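Folding printed T-shirts to a consistent size without creasing the graphic

Posted in Laundry and Clothing Care by Orell
12 replies shown as 2 after moderation

I am trying to settle on one folding method for printed T-shirts and would like advice on the order of steps. The shirts are short-sleeved, crew neck, mostly black, with a print across the chest. They go on a shelf in stacks and at present no two come out the same width.

The table is covered in brown paper, with blue tape lines laid on it as a grid. The lines are for squaring the hem and judging the width of each fold. I lay the shirt out with the print upwards and flatten it by pulling at opposite edges.

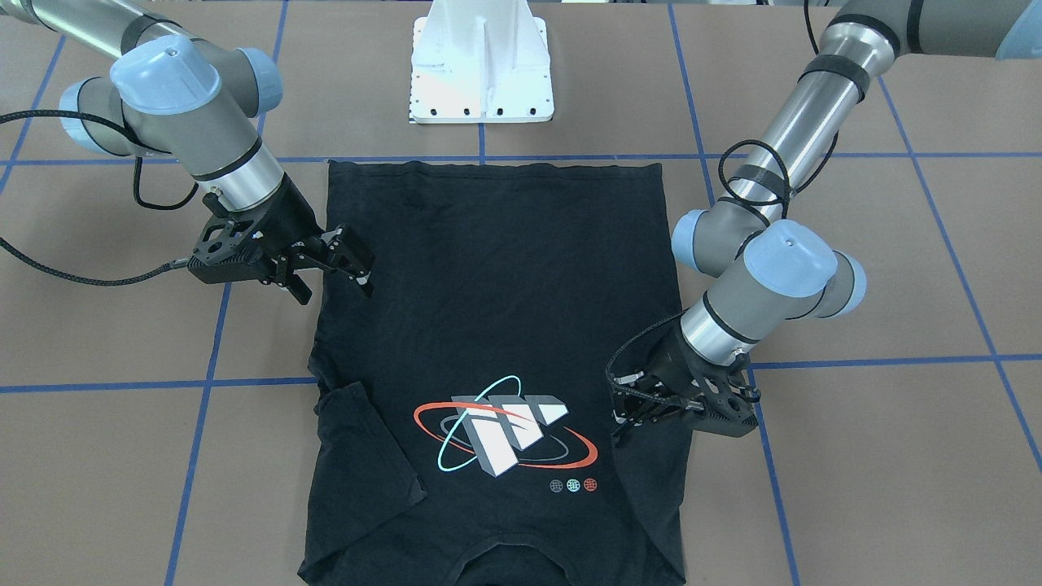
After flattening I fold one side in to the middle, then the other, then bring the hem up to the collar and fold once more. The faults I get are these. The sleeves bunch inside the side folds and leave a lump. The last fold falls across the print, and after a few weeks on the shelf there is a line through it. The collar end is also wider than the hem end, however carefully I start.

The shirt I have been practising on is slightly faded and does not lie completely smooth even before folding.

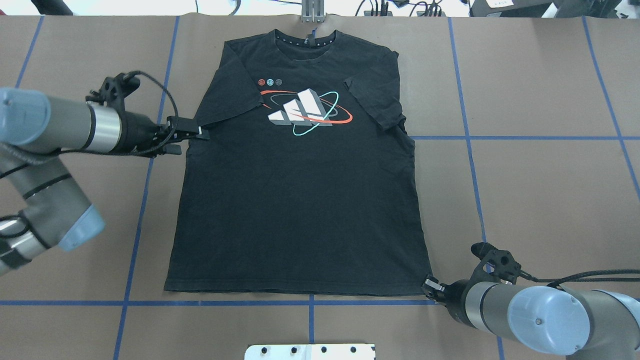 Practice shirt face up, hem just above the tape line.

I would prefer not to iron every shirt. Is the grid any use for this, or should I cut a folding board?

Meifang Cai

The grid is usable. Your main fault is folding with the print upwards. Turn the shirt over before the first fold. With the print against the table, the side folds come in across the back and the front panel stays in one piece.

Order of work:

Lay the shirt face up and smooth it from the chest outwards with the flat of the hand. Take out the sleeve creases now.

Turn it face down, holding it by both shoulders, and set the hem parallel to the nearest tape line.

Choose a finished width, and mark it on the paper with two short pieces of tape. Do not use the full cell unless it happens to match your shelf.

Fold one side in along a straight line from the middle of the shoulder to the hem. Then fold the sleeve back on itself so that its edge lies along the outer fold. This removes the lump. A sleeve left pointing across the back will always bunch.

Repeat for the other side. Check the width at the collar and at the hem before going further.

Bring the hem up in thirds, stopping short of the collar.
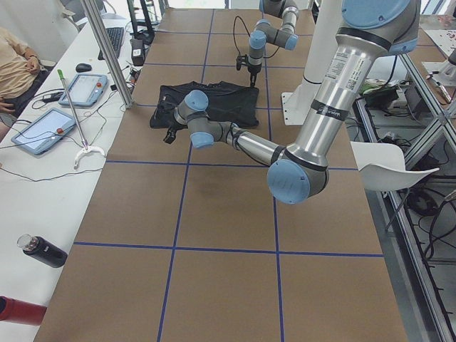 Corners matter more than the middle. If one corner of the hem is turned under when you begin, the error carries through every later fold and shows as a taper. Pull each corner out separately, then pull the two hem corners against each other, gently, and let go. Jersey stretches, and a shirt folded under tension shrinks back out of shape on the shelf.

Folding in thirds will still place a fold somewhere on a large print. You can move it by changing how far the hem comes up. Stacks should be kept low, and 12 shirts is too many for one pile. For prints you care about, roll the shirt from the hem with the print outwards.

Flastwood

Just use a board. Stiff card, 60 cm long, cut to the width you want. Put it on the back of the shirt under the collar, fold round it, slide it out. Takes me 3 seconds a shirt and I have never measured anything.

Also, fold them soon after they come off the line. Left in a basket overnight they set creased and no method will help.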